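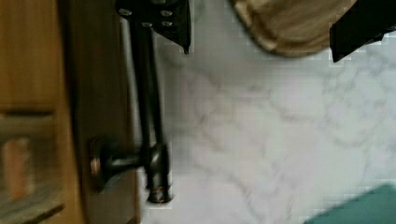

Bronze faucet and lever handle on the white marble, gray veining to the right.

Posted in: Shop Notes / Kitchens & Stone

2 February 2018, Hanrahan kitchen

Svyatoslav Moroz wants to sign off on the faucet finish. I don't. The Besano sheet says the oil-rubbed bronze "ages gracefully," and I have yet to meet a sales sheet that says otherwise. The coppery band at the base looks good against the dark. Whether it still looks good after a winter of scouring powder is another matter.

The marble bothers me more. Lornbridge swears their sealer holds for 5 years. On what, a shelf? Put lemon juice on the offcut, left it 30 minutes, wiped with plain water. Dull spot, easy to feel with a fingertip. Second try with coffee for 9 minutes, no mark I could find, but the light in the shop was poor by then so I wouldn't bet on it.

Also not convinced by the seal under the faucet foot. Clear silicone was used on the last job and it yellowed. Svyatoslav says different brand. Maybe. Will run a bead on the offcut next to the lemon spot and look at it in March.

To do: ask Lornbridge for the cure time in writing. Try the lever with soapy hands, the knob is small. Keep the 2 offcuts out of the scrap bin, please, they are labeled.

Recent notes
Gernotska drawer slides, second complaint
Oil or wax on the wood counter
Lornbridge sealer, first coat
Grout color samples, again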